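Two arms fold a cloth, but the first fold always comes out crooked

Posted by Maribel Valderrama in Home and Shared Workshop Builds
December
306 views -- 4 replies followed
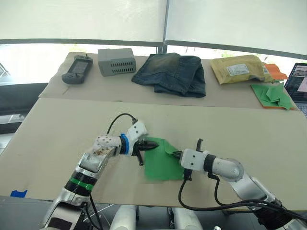

I am building a cloth folding station with two arms in our shared workshop, and I have a problem with the very first step, before any fold is made. The left gripper takes one corner, the right gripper takes the opposite side, both lift a little, and then they move apart until the cloth is tight. After this the cloth should be laid down flat and square to the table. In my case it is laid down flat, but turned, and sometimes it slips out of the right fingers during the pull.

I made 188 trials with the same green cloth over several evenings. In 17 of them the cloth came out of the right gripper completely. These I can understand, the fingers closed too near to the hem. What I don't understand are the other bad ones, where both grippers keep the cloth until the end and it still lies turned when they open. The turn is mostly in the same direction, with the right side nearer to the arms than the left.

What I have already tried:

I made the pull slower, to half of the speed. The slips became fewer, the turn stayed the same.

I changed the surface. First I worked on the bare table and the cloth was sliding everywhere, so now I have cardboard, and it is much better for the eye of the program also, because green on beige is easy to separate.

I checked the zero position of all joints with the small program from Skestska (the controller I use, version 4). It says everything is within tolerance.

I replaced the rubber on the fingers of both grippers. No difference.

My question is if this is a calibration problem between the two arms, or if I am gripping the cloth in a wrong way. When I drive one arm alone to a marked point it arrives very well. I would like to avoid taking the arms off their mounting, as it took me two weekends to put them on and I have to ask for help to lift them.

Thank you in advance and sorry for my English if something is not clear.

Maribel Valderrama

cuadros_bench
12 people found this helpful

Your test with one arm and one marked point says little about how the arms agree with each other. Each arm can be very good in its own coordinates and the two coordinate systems can still be turned a little against each other. The program from Skestska only looks at joints. It does not know where the second arm is standing.

Do this before you touch any screws. Put one pen mark on the cardboard near the middle, where both arms can reach. Drive the left gripper to it and write down the numbers. Drive the left one away, drive the right gripper to the same mark and write down the numbers again. Repeat for a mark close to you and a mark far from you. If the difference between left and right is the same at all the marks, you have only a shift, and you can put it in the settings as an offset. If the difference grows from near to far, one base is turned, and this you can also correct in the settings if it is small. There is no need to unbolt anything.

One more point. You write that the left takes a corner and the right takes the side. In your picture it is the upper left corner and then the right edge. If the right fingers are not at the same height on the cloth as the left ones, the pull line goes diagonally through the fabric. Cloth stretches more on the diagonal than along the threads, so it will turn itself to follow the line between the two grips. I would grip corner and corner, both upper, and pull only until the sag is gone. Then you lower it so the free edge touches first, and move both arms towards you during the last part so the cloth is laid down and not dropped.

If you still want to grip the edge in the middle for some reason, then grip both edges in the middle.

Rocío Condori
7 people found this helpful

I agree with the answer before mine, and I want to add something about cables, as I lost a month with this.

On my own pair the cables were hanging in long free loops from the arm. Each time the arm moved outwards the loop became shorter and at the end it pulled on the wrist. It was not strong, but a wrist on a hobby arm has some play and the gripper was turning by a small angle exactly at the moment of the pull. I see you have loops under your right arm also, and one cable going over the wrist on the left one. I cannot say from here if they pull. It is easy to find out: run the whole movement without any cloth, with a finger resting lightly on the cable. If you feel it becoming tight, you have your answer.

I fixed mine with a strip of hook and loop tape at the elbow, leaving a small loop for the wrist and another one for the elbow. Don't use zip ties very tight, they damage the insulation after some time.

For the slips, look at the fingers when they approach. They should go down to the surface, press a very little, and then close, so that they take a small fold of cloth between them. If they close first above the surface and only catch the hem, it holds for a slow lift and fails in the pull -- I had this for many weeks. The Postunent soft pads helped me, but they get dusty from cardboard and must be wiped often.

risgate_tom
1 person found this helpful

Just use a stiffer cloth. Or put a bit of starch. Mine works fine with kitchen towels.

Comments (4)

Maribel Valderrama
Thank you both for the long answers. I did the test with the marks yesterday evening. The difference is growing from near to far, so one base is turned. I put the correction in the settings and also changed to upper corner and upper corner. Now it lies much straighter, but I changed two things at once, so I don't know which one helped more.

cuadros_bench
Put back the old grip for ten trials and keep the correction. Then you will know. Please write down the correction value somewhere outside the controller also, an update can erase it.

Maribel Valderrama
I will do it. About the starch, the station should fold trousers later, and I can't starch everything in the house.

Rocío Condori
For trousers the legs are another story, the fabric is heavy and the sag is much bigger. Open a new thread when you arrive there, please, I am also interested. And did you check the cables?

Share this page (9)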